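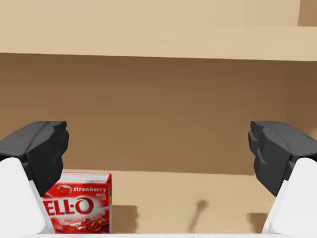 A shelf-picking build is best begun in simulation, before any lumber is cut or any motor is ordered. The build followed in this chapter was assembled in a shared workshop in Filcombe by Bianka Veres and Daranee Thaweesak, who named it Telby. Its first task was limited to a single carton on a bare shelf. A strawberry gelatin box suits this purpose: the faces are flat, the edges are straight, and the large lettering can still be matched when a finger hides part of it. Shadows on the board must be kept out of the match.

Section 8.1 sets up the shelf model and its coordinate axes. Section 8.2 covers approach paths for a two-finger gripper, with a clearance of 20 mm on each side of the carton.
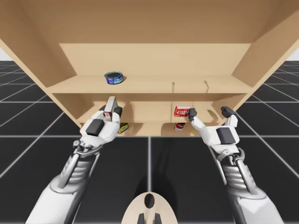 Section 8.3 extends the method to mixed goods and to two arms working in one cabinet. Reach limits are checked first, then collisions between the forearms. Readers should have the joint tables from Chapter 7 at hand. Problems 1 to 23 follow the last section.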